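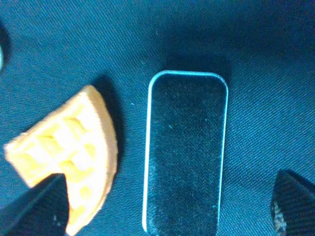 A waffle is a cake of leavened batter or dough cooked between two hinged metal plates, each cast with a raised pattern that leaves a grid of pockets in the finished surface. It is eaten in many countries as a breakfast food, a dessert or a snack. Round waffles are commonly divided along their grid lines into quarters, each a wedge with two straight cut sides and one curved outer rim.

Etymology

The English word comes from the Dutch wafel, which shares a root with wafer and with words for honeycomb and weaving in several Germanic languages. The same comparison survives in textiles, where "waffle weave" refers to a cloth with a raised grid of square cells, often used for tea towels and dressing gowns.

Shape and structure

The pattern on the plates serves two purposes. It increases the area of batter in contact with hot metal, which gives a larger proportion of crust to crumb, and it leaves hollows that hold butter, syrup or sauce. The ridges and the floors of the pockets often colour at different rates, depending on how the plates are heated and how much batter is poured.

The outer rim forms where batter flows to the edge of the plates. On a plate with a closed lip the rim is smooth and fairly thick. On an open plate the batter finds its own edge, and the rim is thinner and irregular. A cut or torn side shows the interior, which may be bready, spongy or almost hollow.

Common plate shapes are round, square and rectangular. Heart-shaped segments, joined at their points to make a five-leaved flower, are usual in Norway and Sweden. Round plates may be marked with 2 deeper lines crossing at the centre, so that the waffle breaks cleanly into quarters. Plates without these lines leave the pattern running unbroken across the face, and the waffle is divided with a knife.

Batter

Most waffle batters contain flour, eggs, milk, fat and a raising agent. They generally hold more fat than pancake batter, and often more sugar, both of which help the surface to brown and release from the plates. Baking powder is the usual raising agent in home cooking. Yeast is used for some Belgian styles and gives a more open crumb and a slightly sour flavour if the batter is left overnight.

Some recipes call for the egg whites to be whipped separately and folded in at the end. Buttermilk may replace the milk, in which case bicarbonate of soda is normally added. Batters made with rice flour or cornflour give a crisper shell, and a small amount of cornflour is sometimes mixed with wheat flour for the same reason.

Varieties

Brussels waffles are light, rectangular and deep-pocketed, and are made from a thin batter. Liège waffles are made from a yeasted dough with pearl sugar, which melts and caramelises against the plates. They are denser and have an uneven outline.

American waffles are usually raised with baking powder and served with butter and maple syrup. The Scandinavian waffle is thin and soft, and is eaten with jam and cream or, in Norway, with brown cheese.

Hong Kong waffles are large, round and scored into quarters. They are spread with peanut butter, sugar and condensed milk, then folded to be eaten by hand. Stroopwafels, from the Netherlands, are thin discs split and filled with syrup. They are closer to a biscuit than to the other kinds.

Potato waffles are made from mashed potato pressed into a lattice and are sold frozen. Although they share the name and pattern, they are not made from a poured batter.

Waffle irons

Early irons had long handles and were held over an open fire, then turned by hand to cook the second side. Stovetop irons with a rotating frame came into wide use in the nineteenth century, and electric models followed in the early twentieth.

Domestic electric irons are either fixed or rotating. In a fixed iron the batter is poured on the lower plate and the lid is closed over it. A rotating iron is flipped after filling, which spreads the batter to the edges of both plates. The Dostar range, a line of rotating round irons with removable plates, is typical of the second type. The Huaranga is a cast stovetop model sold for camping, with a plain grid and no quarter lines.

Plates may be bare cast iron, cast aluminium or aluminium with a non-stick coating. Bare iron has to be seasoned with oil and is wiped clean instead of being washed with detergent. Coated plates should not be scraped with metal tools.

Serving and storage

Waffles lose their crispness quickly, as steam from the interior softens the crust. Placing them on a wire rack allows the steam to escape from both faces. Stacking them has the opposite effect. They can be kept warm in an oven at 80 degrees Celsius while the rest of the batch is cooked.

Cooked waffles freeze well. They are normally cooled completely, separated with baking paper and sealed in bags. Quarters fit a standard toaster more easily than whole rounds and can be reheated from frozen. Microwaving warms them but leaves the surface limp.

Toppings vary by region. Golden syrup, ice cream and sliced banana are common in Australian cafes, along with berries and whipped cream. Savoury versions are served with bacon, fried chicken, smoked salmon or poached eggs.

Play food

Waffles are a frequent subject for imitation food, made for children's kitchens, shop displays and photography. Wood, felt, foam and moulded plastic are all used. Moulded types can reproduce the pockets and the darker outer rim closely. Sets by Vitero and Bronach include waffles as whole rounds and as separate quarters, sold together with other breakfast pieces.

See also

Crumpet
Pancake
Pikelet
Pizzelle
Wafer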